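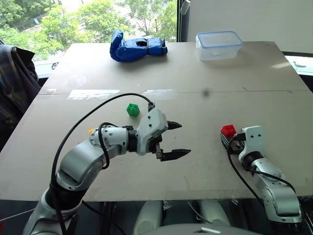

Should toy building blocks be sorted by color or by shape?

Sort by shape first. A hand looking for a square block will find it faster in a bin of mixed colors than in a bin of one color and every shape, and the eye picks out the color after that.

Nendgate Block Table: Gallery

Posted 2018-05-20

The block table at Nendgate is a plain work surface used for sorting, checking and repacking toy building blocks before they go back into their storage bins. This page covers the table itself, the blocks, and the notes we keep on wear. It replaces the April page, which had the bin sizes wrong.

The collection stands at 1,368 pieces after the last full check. Most came in two lots, one from Wanigasekara and one from the Raltton play room when it closed its upper floor. The two lots were merged without marking, so there is no way to tell them apart now.

Surface

The large beige board surface is made of two flat panels that meet along a straight seam. Strips of translucent tape lie along the seam. The panels have faint scuffs and smudges and one small dark spot near the seam. None of these marks affects use. Small pieces are set down away from the seam where possible. Tape is replaced when an edge lifts enough to catch a fingernail. Old adhesive is rubbed off with a dry cloth first. Solvents have not been tried on this board and are not recommended until someone tests a corner.

A pale, dull board was preferred to a white one. White reflects the ceiling lights and makes scuffs on a block harder to judge. Yellow blocks are the weak point of the pale board and are checked on a dark tray.
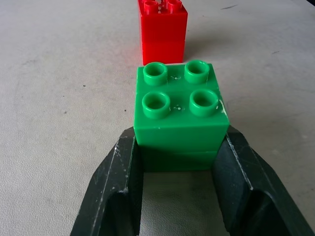 Green block with four hollow studs, red block behind.

The scuff along the right edge of the green top face is off-white and uneven. Smaller pale flecks lie between the studs. Under our scale this is surface wear, grade 3, and the block stays in use. The near side is plain, with no printing, and a thin seam crosses its lower part.

Wear grades

Grades run from 1 to 6. Grade 1 is unmarked. Grade 2 has flecks only. Grade 3 has one or more scuffs on any face. Grade 4 has a dent or a flattened stud rim. Grade 5 has a crack that does not open under finger pressure. Grade 6 has a crack that opens, or a missing part, and the piece is thrown out.

Grade is set by the worst mark on the piece, wherever it is. An earlier version of the scale averaged all faces, and cracked blocks kept coming back with good scores.

Studs are checked before sides. A stud with a damaged rim may grip too hard or fail to grip at all, and either fault will show up when the block is stacked. Press a known good block onto it, turn the pair over, and shake once. If the lower block drops, record it as loose. If the pair cannot be separated by hand, record it as tight. Do not pry with a blade. Several of the scuffed pieces in the Raltton lot look like the result of prying, although there is no record either way.

Cleaning

Warm water, a little dish soap, soft brush. Rinse with the studs facing down so that the hollow centers drain. Dry on a towel overnight. Blocks put away damp leave a smell in a closed bin that takes weeks to clear.

Pale flecks that do not wash off are in the plastic and should be left alone. Polishing paste was used on a small batch of reds and left them shinier than the rest of the set, with residue around the base of each stud.

Storage

Bins are the Wolix stacking type with a flat lid. Fill each bin to a limit of 700 pieces for the small shapes. Above that the lid bows and the stack leans. The larger shapes go in the shallow bins and are filled to the line molded inside the wall.

Labels go on the short side of the bin, facing out. Write the shape name only. Color totals used to be written on the labels and were out of date within days.

Pieces waiting for a grade stay out on the table and are not put in any bin. Graded pieces at 4 and 5 go in the bin marked HOLD on the lower shelf, to be looked at again at the next full check.

Next update to this page: yellow blocks on the dark tray, and the new label stock once it arrives.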